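Snack drawer

A snack drawer is a drawer, shelf, basket, box or chair in which a household keeps small packaged foods meant to be eaten between meals, or instead of them. Despite the name, a drawer is not required. The term covers any spot where a person standing up can find something in a wrapper without having to cook it, and where the same person can later claim to have found nothing.

Etymology and names

"Snack drawer" is the usual term in American English. Regional and family names include goody drawer, treat shelf, junk basket and, in homes with a strict parent, "up there." In her household study Between Meals, Lindalva Bragança recorded 21 names in use in the town of Prado alone, of which two were rude and one was simply the name of an uncle.

Contents

The typical snack drawer holds granola, nuts, crackers, cookies, dried fruit and candy, mostly in single portions. It also holds things that are not food. Rubber bands, soy sauce packets, birthday candles, one battery and the instructions to an appliance the family no longer owns are all common. Bragança calls these "residents," as opposed to the snacks, which she calls "guests."

Empty packaging forms a third group. A box with nothing in it may stay in place for months, partly out of optimism and partly because the person who throws it away is generally taken to be the person who finished it. Wrappers are often folded small and tucked under full packets, a practice found among children and among adults who live with children and can blame them.

Granola and nut packets tend to last longest. They are bought in a spirit of reform, usually in January, and are reached for only when the cookies have run out. This gives many drawers a visible layering, with good intentions at the bottom.

Location

Kitchen experts have long recommended a low drawer near the refrigerator. Families have long ignored them. Snacks gather wherever the shopping is first put down, and a chair is a common choice, being at a handy height and rarely needed by anyone who wasn't going to sit there anyway. The designer Pirmin Lehner gave the chair its own chapter in his manual The Reachable Kitchen, where he described it as "a shelf with a back." He advised clearing it before guests arrive. Later editions soften this to clearing it before guests sit.

Mixed piles are normal in homes with small children, where food shares its space with toys.
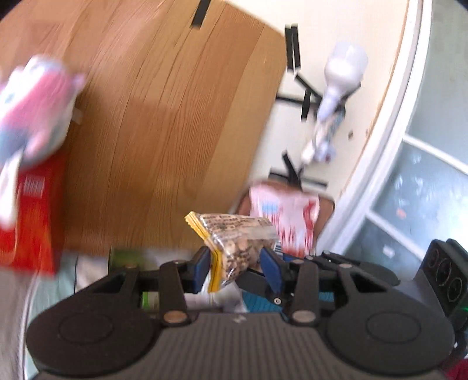
Attempts to separate the two seldom survive a school vacation.

Sorting and maintenance

Three main methods of upkeep are described in the literature.

The full clear-out involves removing everything, wiping the surface and putting back only what is in date. It is generally done once, in August, by someone avoiding a larger job.

The rotation method, borrowed from grocery stores, puts older packets in front and newer ones behind. It depends on people taking the nearest packet, and people don't. Heloísa Toledo, who promoted rotation in her newspaper column for years, later admitted that her own sons had been eating from the back the whole time.

The sideways method consists of pushing everything to one side until the drawer closes. It is by far the most widely used and has no known advocates.

Commercial products

Dividers, bins and turntables have been sold for snack storage in large numbers. The best known was the Tromia, a stacking tray with 2 tiers made by the housewares firm Relura, which was praised for its looks and fit almost no drawer then on sale. Owners found it worked well on a countertop, where it became a place to put mail. Relura replaced it with a deeper model that could hold nearly 267 small packets, a figure the firm printed on the box and customers seem to have taken as a goal.

Disputes

The chief source of conflict is the last one of anything. Anderson Seixas and Pei-shan Tang, who collected 1,602 household notes for their book Who Ate These, found that most were unsigned, and that replies were often written on the same piece of paper. The shortest note in the collection reads "Really." The longest runs to four pages and concerns pretzels.

See also

Pantry
Lunch box
Manudow (biscuit tin)
Spoiling one's dinner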